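Student Projects > Bin picking with a class arm, grasp failures

mossbank_tech
Joined: June 2022
Posts: 30

Hi all, long post, sorry in advance. I'm in the second year of the automation course at Skondale and our group has the bin clearing project this term. The arm is a KUKA, the bin is gray metal, and the job is to empty it of mixed household stuff without a person touching anything. Our instructor picked the items and I swear they were chosen to be mean. Rigid things are fine. Anything with a handle is fine. Cloth is killing us.

We did 224 grasp attempts over the last stretch and I went through the log last night with a bag of pretzels. The hard items come up nearly every time. The cloth comes up when it feels like it. A lot of the fails are the fingers closing on one thin fold and the fold sliding out, and then there's the kind where it gets hold of the cloth fine but whatever is next to it wants to come along too.

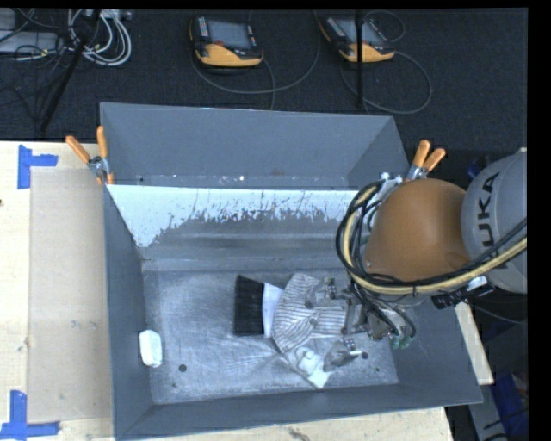 So the brush is my least favorite thing in the world right now. If it's lying anywhere near the striped cloth, our picker can't decide where one ends and the other starts. White brush head, pale cloth, you can see the problem. I've been nudging the approach so the fingers come in from the far side of the cloth, but then the wrist gets close to the bin wall and the planner throws a fit.

What I'm asking: has anyone here done cloth with a plain finger gripper and no suction? And do you bother finding the edges, or do you just go for the tallest bit and close?

gantrygoose
Tallest bit and close, every time. We did towels for our final at Burkel and spent weeks on a clever edge finder that lost to a teammate's ten-line script that went for the highest point in the depth image. I'm still a little sore about it.

One thing though, turn the gripper so the fingers straddle the fold. If you come in along the fold you get that slide-out you're describing. We had ours locked at one angle for ages because somebody set it on day one and no one looked again!

pelt_and_pinion
I'm going to disagree with goose here. Tallest point works great if the bin only has cloth in it. With a brush right there the tallest point might be the bristles, and closing on bristles is miserable, they squish and spring and you think you have a grip when you don't.

I'd do the brush first. Get the hard stuff out, then you can be as dumb as you like with the cloth.

gantrygoose
Fair, but he or she (sorry mossbank, don't know) said they touch. Pull the brush first and the cloth may shift, so you need a fresh scan anyway. Might as well pull the cloth first and shake it.

pelt_and_pinion
Shake it! Over the bin, at arm speed, with a class grade on the line. Okay.

mossbank_tech
She, and no worries, ha. We rescan after each pick already so that part's not a big deal. It costs us time but the rules don't care much about time until the last round in July.

Goose, I checked and our gripper angle is only allowed two values, 0 and 90. I have no idea who wrote that. Could have been me. I'm opening it up tonight so it can go anywhere in between.

cornerchuck
Lurker, first post. Are your clamps in the collision model? The orange spring clamps on the rim, I mean. We had ours modeled as nothing at all and the wrist would path right over where the handles stick up. If your planner is already fussy near the wall that'd be the place I'd look, either they're missing or someone drew a giant box around them.

mossbank_tech
Oh no. Giant box. It's a giant box. I just opened the file and there's one huge block over the whole right side of the rim, so of course it hates coming in from there. Thank you!!

pelt_and_pinion
Nice catch chuck. Still think brush first.

dekofan
Which software is this running on? Our club is using the Deko planner and it has a padding setting that's way too big out of the box, worth a look too.

mossbank_tech
Same one. Padding was at 90 mm. I'm lowering it a bit at a time, with a hand near the stop button.

Okay, update from this evening. Clamp box fixed, angle opened up, padding down. I ran the cloth and brush layout over and over and the planner complaints are mostly gone. Grasps are better too, but it still brings the brush along now and then, lifts it a few inches and drops it with a horrible clang. I tried brush first for the second half of the session, and grr, pelt, it did do better. Not by a ton.

gantrygoose
I want it on record that the sample is small.

pelt_and_pinion
Noted and ignored :)

cornerchuck
Have you tried closing slower? We got more out of that than any vision change. The Cieślak handout on soft items has a section on it if your school has a copy, I think ours came from the library folder.

mossbank_tech
Haven't touched the close speed at all, it's whatever the default is. I'll ask for the handout and try half speed next lab, then post the new log in this thread.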